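Plotness Household Water Use Study
Interim progress report to the Flornach Fund
Reporting period: second half-year, to the end of December
Prepared by: Covadonga Olmedo, project lead

1. Summary

The study measures domestic hot and cold water use in the Plotness district at the level of the individual outlet. Recruitment is complete, logger installation is complete apart from one property, and the first analysis of bathroom use is under way. Spending is within budget. One change to the timetable is requested in section 6.

2. Recruitment and installation

The grant agreement set a target of 30 households. Loggers are now running in 29. The remaining property has a shared rising main and no accessible stop valve, and the landlord's written consent for the extra pipework was still outstanding at the close of the period. If consent is not received by the end of February we will draw a replacement from the reserve list.

Two households asked for the kitchen logger to be moved after fitting as it fouled a cupboard door. Data from before and after the move are being treated as separate series.

3. Data quality

The loggers supplied by Henimo record flow at ten-second intervals and upload overnight. Battery life has been shorter than the data sheet suggests in unheated spaces, and three units under ground floor baths were replaced early. A firmware update in October cured the clock drift noted in our last report. Records from before the update have been corrected against the mains meter readings, and the uncorrected files have been kept.

Very low flows remain a weakness. A slowly filling cistern can fall below the detection threshold and appear as a gap - this affects older toilets most. Öztürkmen, who hold the calibration contract, have been asked to test four loggers at the lower end of the range and to report in the spring.

4. Findings to date

The analysis file holds 638 separate bath and shower events with a usable temperature trace. Of these, 490 are showers and the rest are baths. Showers are short on working mornings and noticeably longer in the evening. Baths are concentrated in homes with children under five, where they are usually run between 18:00 and 19:30.

Bath volumes in these homes vary less than expected. The same bath tends to be filled to much the same level from one evening to the next, whoever runs it. Top-ups of hot water part way through account for a good deal of the variation that remains, and the event definition has been altered so that a top-up within twenty minutes is counted with the original fill.

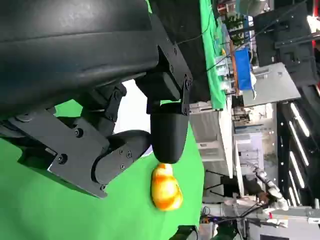
Figure 1. Small yellow rubber duck.

5. Participant contact

Each household received a one-page summary of its own use in November. Replies were mostly queries about the units. The next summary will give litres per day in place of cubic metres.

6. Timetable and next steps

We request a six-week extension to the analysis stage, at no added cost, so that the calibration results can be applied before the final figures are produced. Work planned for the next period:

Complete the outstanding installation or bring in the replacement household.
Apply the low-flow correction to all cistern records.
Begin analysis of kitchen outlets.
Circulate a draft of the bathroom chapter to the Fund for comment.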